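So, kleiner Thread aus der Robotik-AG, weil ein paar von euch gefragt haben, was wir eigentlich seit den Osterferien treiben 🧵

1/ Wir bauen beim Schulprojekt mit, das Kundico hier in der Region fördert. Aufgabe: einem Roboterarm beibringen, Kleinteile vom Tisch zu nehmen und in Fächer zu sortieren. Klingt popelig, ist es nicht!!

2/ Der Trick: Wir programmieren die Bewegungen gar nicht von Hand. Wir machen sie mit einem Handgreifer vor, Kamera läuft mit, und aus den Aufnahmen lernt später das Modell. Also ganz viel vormachen. GANZ viel.

3/ Ziel bis Juli sind 576 Durchgänge. Stand heute: 200. Ja, ich weiß. Ich kann auch rechnen 😅

4/ Ein Durchgang geht so: Greifer auf, anfahren, Teil packen, rüber ins Fach, loslassen, zurück. Wer wackelt oder zwischendurch quatscht und dabei den Arm sinken lässt, macht den Durchgang nochmal. (Ich quatsche immer.)

5/ Unser Team heißt Plutley, fragt nicht. Der Name stand auf dem Anmeldebogen, bevor irgendwer widersprechen konnte, und jetzt klebt er auf den Kisten.

6/ Die aus Team Brincombe haben übrigens schon ihr erstes Modell trainiert und es greift zuverlässig … fünf Zentimeter neben die Schraube. Wir haben sehr gelacht und dann gemerkt, dass wir noch nicht mal so weit sind.

7/ Was ich komplett unterschätzt hab: wie langsam man sein muss. Mein erster Satz Aufnahmen war viel zu hektisch, 17 Stück davon sind direkt in die Tonne gewandert. Seitdem zähle ich beim Anfahren leise bis drei, sieht bescheuert aus, hilft aber total.

8/ Und Licht! Wenn draußen die Wolken ziehen, sieht jede Aufnahme anders aus. Die einen in der AG wollen deswegen die Rollos unten haben, die anderen finden, das Modell soll ruhig verschiedenes Licht kennenlernen. Die Diskussion hat letztes Mal die halbe Stunde gefressen. Ich bin Team Rollo hoch, schon weil man sonst einschläft.

9/ So sieht das aus Sicht vom Greifer aus, Finger offen, noch nichts dazwischen:

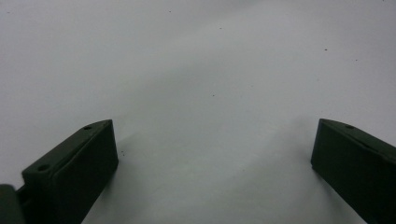 Greiferblick auf helle Fläche. Und ja, die Krümel sieht man alle 🙈

10/ Die dunkelgrünen Finger mag ich inzwischen richtig gern, so schön klobig. Auf hellem Untergrund heben die sich super ab, da erkennt man sofort, wo der Greifer aufhört.

11/ Nächstes Mal sind die Unterlegscheiben dran. Flach, glatt, fies. Wer Tipps hat, wie man die Dinger ohne Fingernägel vom Tisch kriegt: her damit, ich nehm alles!

12/ Nachtrag, weil's in den Antworten kam: Ja, Jüngere dürfen auch mitmachen, ab Klasse 7. Vorkenntnisse braucht ihr keine, eine ruhige Hand wär nett. Einfach um 14 Uhr im Technikraum vorbeischauen.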